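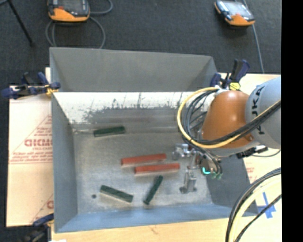
Home | Grippers | Arms | Cameras | Trial kits | Contact

Prulgate two-finger gripper, bin-picking trial kit
2020-03-13, by the Durnar workshop team

We've been living with the Prulgate for most of the winter now, and we've grown rather fond of it. It's a slim, two-finger gripper for picking parts out of a deep tray — the sort of job where a bulkier hand keeps knocking against the walls. We tried it on a KUKA arm with plain wooden blocks, red and green, tipped into a grey bin with sloping sides, and then did the same with the Udum.

The Udum is stronger, and we'd still send you that one for heavy castings. For small blocks lying close together, though, we kept reaching for the Prulgate, as its thin fingers slip into gaps the Udum can't manage.

The kit comes with 10 spare fingertips, a wrist bracket and a cable long enough to leave a generous loop at the joint (please do leave one!). Opening is 58 mm. You may keep it for 30 days, and we're always glad to chat before you order.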